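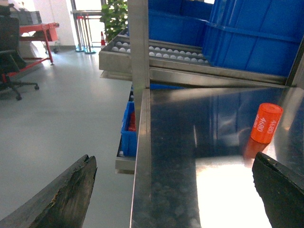
Ticket: Demo cell, gripper faults before open day
Site: Kerness
Opened: November 2024
Opened by: Mostafa Kamel
Priority: High
Status: Open, monitoring

Problem
Visitors from Valentini get a tour and a live pick demo at the steel table. In rehearsal the arm picks the orange-red 4680 piece off the tabletop and then stops with "grip not confirmed." Up to 5 stops per rehearsal. Restart clears it every time.

Checked so far
Air and cabling fine. Program is the same one we ran at the Flillingate visit in May – no edits since. Ran the pick at 80 percent speed, same fault.

Left finger tip is chipped and worn. Right finger is scuffed but usable. Spares are with Lanik, not on site.

Update 1
Wrist camera gets a big white glare off the tabletop. Position estimate jumps when the glare is strong. Lowered exposure and the jumps mostly went away. Still got 3 stops in the next rehearsal, so glare is only part of it.

Update 2
Raised the grip point 3 mm to stay off the chipped part of the tip. No stops in the last two rehearsals. Did not touch the conveyor or the blue bins, those positions are still good.

Update 3
Lanik confirmed a replacement pair. Fingers on the arm now have over 3,000 cycles on them according to the counter. Please do not fit the new pair on the morning of the tour – the grip offset has to be taught again and we won't have time.

To do
Move the stanchions up to the table before guests come in.
Put the office chair somewhere else.
Save the exposure setting to the demo recipe, it is lost on reboot.

Leave ticket open until the new fingers are on. M. Kamel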